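In defence of the fruit bowl

Written fast on a Sunday, kettle on, so forgive the state of it.

Omprakash Pathak told me last week that the fruit bowl is dead. Fruit goes in the fridge, in those clear stacking tubs, labelled, and the table stays bare. He has done his whole kitchen like this. It looks like a dentist's. I like Omprakash a lot and he is wrong.

A bowl on a table gets eaten from. That's my case, more or less. Put grapes in a drawer behind the yoghurt and you find them in February, gone to soup. Put them where you walk past and they last an afternoon. My lot have never once opened the fridge and said ooh, a plum.

And it needn't be grand. No pyramid of oranges. Odds and ends, whatever the shop had, sizes that don't go together. A bowl with a bit of a shape to it helps - I'm fond of a wavy rim, I know they're out of fashion, don't care - and a colour that isn't white. 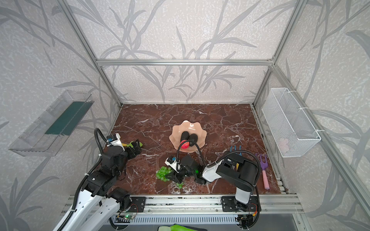
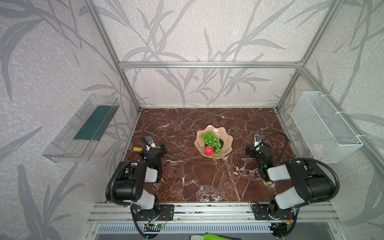
Same peach bowl, grapes out on the marble in the first and in with a red apple in the second.

Pallavi Agarwal's objection is better than Omprakash's. She says bowls rot from the bottom. Top layer gets picked, nobody digs, then you have flies. Fair. But that's a bowl that's too deep, or too full. Buy less. Tip it out twice a week, wipe it, put the old stuff back on top. Two minutes. If something's gone soft it goes in a crumble and we say no more about it.

Grapes are the awkward ones, I'll give her that. They take up the whole bowl and shed. I wash mine and leave them on the stalk, a small bunch at a time, the rest can wait in the fridge. Yes, the fridge. I'm not a fanatic. Berries too in hot weather, they won't stand it.

What I can't bear is the display bowl. You know the one. Huge, costs 87 quid, three lemons in it since the Flood and you're scared to touch them. Rekha Sandhu had one and we all thought the lemons were wax. They weren't, they'd just dried out. A bowl like that is an ornament and teh children learn to leave it alone.

So get a cheap one. Put it in the middle, in reach, and when people pick at it before tea, let them. I've got two apples and a bruised pear in mine at the moment and somebody's already had a bite out of the pear and put it back.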